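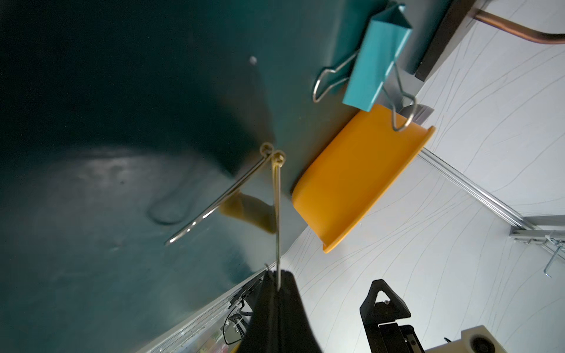
Small supplies at the Vestby records office are sorted before the drawers are refilled each November. Empty the drawer onto a clear work surface and group the items by type. Binder clips, such as the turquoise one with silver wire handles, go in one group — loose plastic pieces go in another. Check that both handles move freely.

Next, separate the clips by color. Pink is used for open files, teal for files under review and yellow for files ready to be stored. Lay them out singly so that the handles do not catch.
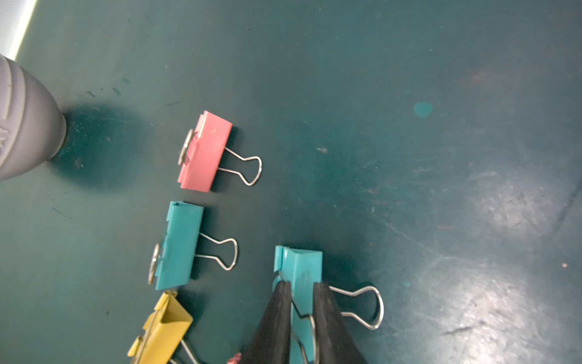

Annag Niven asks that any clip holding more than 136 sheets be replaced with a larger size. Return each color to its own compartment and close the drawer.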